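Search this site Enter keywords Go

Talking printmaking with Nesma Belkadi

I had met Nesma Belkadi exactly once before this, at an opening in April where we both got stuck behind the same coat rack and ended up arguing about paper. So when the Lutholm Gallery told me she was hanging a whole room of woodcuts there this winter, I emailed her that same night. She wrote back in two words: "Bring lunch."

I brought lunch. (Lentil soup, bread, a lemon cake that got a bit squashed in my bike bag.) Her studio is up a flight of stairs behind the old Drisidis bakery, and you smell the ink before you get to the landing. She cleared a corner of the bench with her elbow and started talking before I'd found my pen.

"People ask me when I became an artist and I never know what to tell them," she said. "I was a bookkeeper. I took an evening class because my sister had paid for it and then couldn't go. The first block I cut was a pear, and it looked like a boot."

She kept the boot-pear, by the way. It's on a nail over the sink and I liked it a lot!

The new show is called Low Water, and it's all riverbanks: reeds, mud, jetties, one long print of a flooded field that runs across 2 sheets. She draws outdoors in pencil, goes home, and transfers the drawing to the block backward so it will print the right way around. I asked if she ever forgets that last step.

"Oh, constantly. There's a church in the show that's on the wrong side of the river. A man from the village noticed it while we were still unpacking. He was very polite. I told him I'd moved it for the light."

We got onto color next, which is where she really gets going. For years she printed only in black, and she says she was snobbish about it – color was for people who couldn't cut. Then Said Kamel, who shares the press with her, left a tray of mixed ink out overnight and she used it up so it wouldn't go to waste. That print sold before the others did, and she has been sneaking color in ever since.

"Said still says I owe him for the tray," she told me. "I do owe him for the tray." 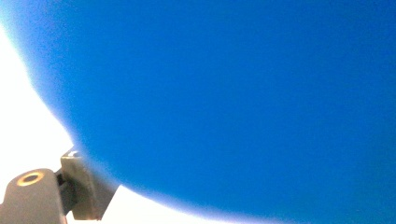
How many colors does she use in a single print?

Usually three, and each one gets its own block. She prints the palest first and leaves the sheets on the drying rack before the next color goes down, so even a small picture can keep her busy for a couple of weeks. The flooded field took most of the summer.

I wanted to know about the paper, seeing as that was our coat rack argument. She buys it from Trumance, a small mill that she found through another printmaker, and she orders 700 sheets at a time. I said that sounded like a lot. She said I should see the pile of bad ones. A woodcut can go wrong in so many ways: the sheet shifts, the ink is too thick, a crumb of something gets under the blanket on the press. She turns the failures over and draws on the backs, and a few of those drawings are going to be in the show too, pinned up without frames.

"I like them better than some of the finished work. Don't write that," she said, and then, after a spoonful of soup, "No, write it, it's fine."

The gallery's back room will have a table set up on the opening night, and she'll be there pulling prints from a little block of a heron for anyone who wants to try it. You get to ink the roller yourself. I asked if she worried about people making a mess of it, and she looked at me as if I'd asked whether she worried about rain.

She has been teaching for 10 years now, mostly beginners, and she has strong views on tools. One good knife, kept sharp. She bought hers from the Hodžić shop when it was still down by the bridge and has replaced the handle on it more than once. New students turn up with big boxed sets and she makes them put all but one away until they've finished a whole block.

"They hate me for an hour," she said. "Then they get interested."

We finished the cake. I came home with ink on my sleeve and a heron of my own, a bit smudged around the feet, and I've stuck it on the fridge. Low Water opens at the Lutholm on 2022-12-09, and entry is free.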